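Fresh fingertips for the bench arm, and a few notes on keeping it happy

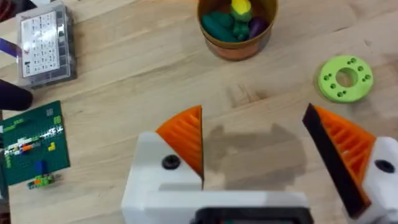 Aaliyah Tremblay
Writes this blog, looks after one small robot arm, and owns too many hex keys

I finally did the fingers! I've been putting this job off since September because the arm still worked, sort of, if you didn't ask it to pick up anything smooth. Then last week it let go of the toy eggplant over and over, and that was enough for me. I cleared an evening, made a pot of coffee and took the whole front end of the gripper to bits.

If you're new to the blog, the arm is a little tabletop one that I call Gwilliam. It sorts and stacks and puts toy vegetables into a bowl, and I write the code that makes it do that, slowly, mostly after dinner. The gripper has two fingers with the orange fin-ray pads, the kind with slanted ribs inside that bend around whatever they touch. I love these pads. You push on the middle of one and the tip curls in toward your finger, and every person who visits ends up squeezing them for ten minutes.

What had gone wrong

Two things, as far as I could tell, and they'd been hiding each other.

The first was the contact strip. I run a black strip down the gripping face of the pad, stuck on with thin double-sided tape, and the old one had gone shiny. Shiny is bad. I could slide a plastic lemon along it with no effort at all. One end had also started to lift, so when the fingers closed on something narrow the strip would fold over a tiny bit and the object would roll.

The second was a loose screw. Each white housing has a black round-headed screw in the top, and the one on the left had backed out by maybe half a turn. You couldn't see it. You could feel it, though: hold the housing, wiggle the pad, and there was a small click. I'd been blaming my code for that click for weeks. I rewrote the approach angle twice. Sorry, code.

Taking it apart

Power off at the wall first, and I mean the wall. I used to just stop the program and go in with the screwdriver, until Gwilliam decided to go home while my thumb was between the fingers. It's a small motor and it was a small bruise, but I've never done it again.

I open the fingers all the way before cutting the power, which leaves plenty of room to work and saves me from turning anything by hand. Then the housing screws come out, and the pads lift straight off. They're marked L and R underneath in pencil, in my own terrible handwriting, and I was very grateful to past me for that. The two look the same until you've got them on the wrong way round and the tips won't meet.

With the pads off I cleaned everything. There was a surprising amount of fluff in the ribs! A soft toothbrush gets it out. I went over the faces with alcohol on a cotton pad and let them sit while I had some toast. Don't rush that bit. The tape won't hold on a damp face, and you'll be doing the whole thing again in 2 days (ask me how I know).

New strip, old pad

I thought hard about printing new pads and decided against it. Mine have done a lot of work, but the ribs are all intact and they still spring back when I let go. Kirstin Lamont, who has the same gripper and uses it much harder than I do, changes her pads when she sees a pale crease at the base of a rib. I held mine under the lamp and couldn't find one, so they get to stay.

The strip is a rubbery sheet from a supplier called Stiketti, sold for lining drawers and toolboxes as far as I can work out. I cut it with a fresh blade and a steel ruler, a hair narrower than the pad face. Wider looks neater on the bench but the edges catch. I rough up the back with 600 grit paper, then tape, then press it on starting from the base and working toward the tip so that no air gets trapped. After that I clamp it between two scraps of wood and leave it alone for 40 minutes. I left it alone for 27 because I'm weak, but it seems to have held.

Then the screws. A small dab of thread locker on each one, the gentle kind that you can undo later, and snug. I used to tighten these as hard as I could and all that did was squash the plastic and make the pad sit crooked. Snug is when the wiggle is gone and your wrist hasn't noticed any effort.

Teaching it where its fingers are

This is the part I skipped the first time I ever did this job, and I paid for it with a very confused robot. If you change anything on the face of a finger, the gripper's idea of "closed" is now wrong. Mine is only out by the thickness of a bit of rubber, but that's enough to make the motor push and push against nothing and get warm.

So I jog the fingers closed very slowly, stop when they just touch, and save that as the new zero. Then all the way open, and save that too. I check it with a strip of ordinary paper: closed on zero, the paper should drag a little when I pull it and not tear.

After the fingers comes the wrist camera, which looks down past the gripper to the table. For that I keep a couple of things lying around on the bench within reach. The lime-green ring I printed is my favorite, with the big hole in the middle and the little paired holes going around it, because it's flat and bright and the camera code never loses it. I set it down on bare wood, ask Gwilliam where it thinks the center is, and send the fingers to hover over that spot. If they end up off to one side, the camera mount has been nudged while I was wrestling with screws. It had been, a little. Two quick adjustments and it was sitting right over the hole.

The bowl with the toy food comes after that. I used to start with the food, because it's more fun, and then I never knew whether a miss was the camera or the grip. Ring first, then vegetables.

And the building bricks come last of all, when they come at all. They're small, they're close together on the baseplate, and one finger that's a bit off will plow through the whole row. I've got a yellow L on there that I'm quite proud of and I'd like to keep it.

Things I now do every time

I have a page taped inside the cupboard door, and after this round I rewrote it:

Wiggle both pads before switching on.
Run a fingertip along the strip and feel for lifted ends.
Brush out the ribs.
Check the cable at the wrist isn't pulled tight with the arm at full reach.
Close on paper.
Ring test.

It takes less time than the coffee does. I write the result in a notebook, only a word or two, and even that has been useful. Flipping back through it I can see "L clicky?" written weeks ago, with a question mark, and then nothing done about it. So a note to self: question marks are jobs.

Still to do

I want to try a softer sheet on one finger only and keep the Stiketti on the other. Ettore Mancuso suggested it in the comments on my cable post and I've been itching to test it. My guess is that the soft side will let round things settle in while the firm side keeps them from twisting, but I may be completely wrong, and I'm looking forward to finding out either way. I've also promised to draw up the ring properly and share the file, as a few of you have asked what the paired holes are spaced at. I'll measure it this weekend, calipers permitting (the battery is dead again).

If you run the same sort of pads and have found a better strip, please tell me what it is and how you stick it down. Comments are open and I read every one.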